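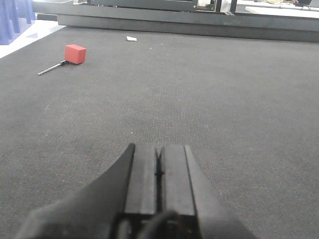
How to clean a dark carpet in a rented room

We use our cookies to remember your language. By staying on this page you accept them. OK

When I moved to Trerklow I had never owned a carpet. In my parents' home all floors were hard and we washed them with a cloth. So I made many mistakes, and I paid for one of them from my bond. I write down my method as it is now, after more than two years of doing it, for people who also must give the room back in good condition.

What you need

A vacuum cleaner with a brush head. A rubber broom or a rubber window blade. Two white cloths (never coloured, the dye can go into the carpet). A spray bottle. Plain dish soap without colour. White vinegar. I bought my rubber broom at Pollenby and it is still good.

Step 1. Take everything off the floor

Chairs, bags, shoes, cables, all of it. I know people who vacuum around the chair legs for years, and when the chair finally moves there are four pale dots which do not go away. If a cupboard is too heavy, leave it, but clean with the narrow nozzle along its foot.

Step 2. Rubber first, vacuum second

Pull the rubber broom towards you in short strokes, always in the same direction. Hair and fluff come up in rolls and you can pick them with your hand. After this, vacuum slowly. One slow pass is better than three quick ones. Go first from the window to the door, then across.

On charcoal and other dark greys the small pale bits show the most. Dust, crumbs, paper from a hole punch. Turn your lamp so the light comes low from the side and you will find them easily.

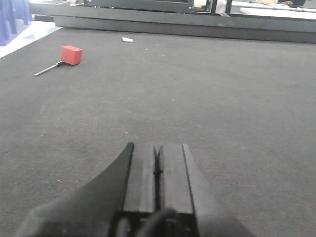 Dark grey carpet with small pale specks on it.

Step 3. Edges

The vacuum head does not reach the last finger of carpet beside a wall or a step. Use the narrow nozzle, or an old toothbrush and then the nozzle. In my room this strip was a different grey from the rest when I began!

Step 4. Stains

Mix 350 ml of lukewarm water with a small spoon of dish soap. Try it first in a corner behind the door and wait until it is dry. Then spray lightly on the stain and press with the white cloth. Do not rub — rubbing opens the fibres and the place will look fuzzy for ever. Work from the outside of the stain to the middle.

For coffee and tea, add one spoon of vinegar to the bottle. For candle wax, put ice in a plastic bag on top, wait until it is hard, and break it with a spoon. For ink I have no good advice. My neighbour Ro-un Geum had success with Horusetti spray, but on my carpet it left a light ring, so please test it.

When the stain is gone, press once more with clean water. Soap that stays in the carpet collects new dirt very fast.

Step 5. Drying

Open the window and keep off the floor until the evening. If you must walk, put an old towel down. Do not put furniture back on damp carpet, the metal feet can leave rust.

How often

I vacuum every week and do the edges once a month. The full cleaning I do in May and again before winter holidays. Renting a washing machine for carpets is only worth it for a big flat, in my opinion, and many of them leave too much water behind.

Last changed June 2020

Contact | Copyright Trerklow Room Notes | Back to top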